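Sorting Small Items at the Work Table

Guidance for staff and residents using the shared workroom at Lastari House. Reviewed 24 Sep 2026.

Cables, cards, labels and small devices are the items most often mislaid in the workroom. The lost property register for the past year lists 614 entries, and a large share could have been kept in order with a simple divider.

Choosing a divider

Cardboard inserts from delivery boxes are suitable for light items and may be cut to fit a drawer. Two columns of narrow slots suit most drawers. Inserts should be discarded once the strips begin to sag. Cards and flat printed matter are better kept in a rigid rack, where they may be seen without being handled.

Dividers and racks with narrow slots
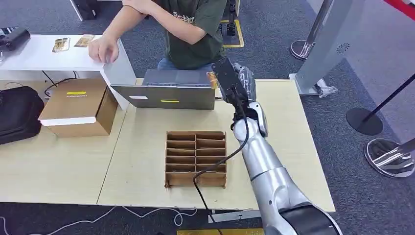
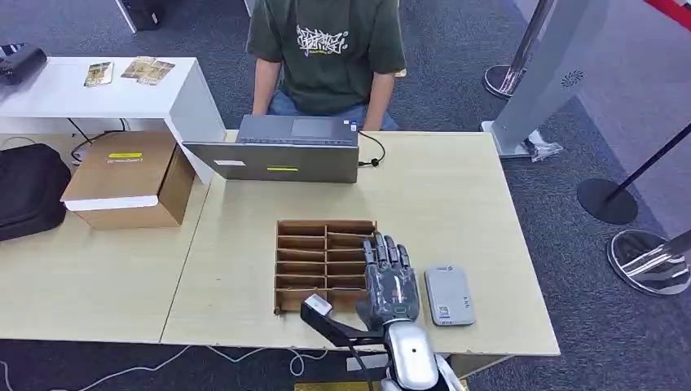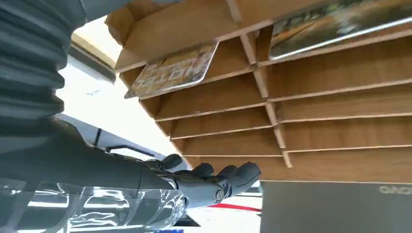 Residents are asked to label the front edge of each row before filling it. Labels should face the person seated at the table. Mr Toshio Kikuchi keeps a supply of blank labels in the Fontes cupboard.

Working with cables

Power cables should be run towards the back of the table wherever the sockets allow. A cable left hanging over the front edge is easily caught by a sleeve or a chair. Spare leads are to be coiled, fastened with a tie and stored one to a slot.

Before leaving

Close laptops and return small devices to their rows. Boxes with lids may remain on the table for up to 2 days if they carry a name.

Questions about storage may be put to Mr Noboru Matsuda on extension 1336.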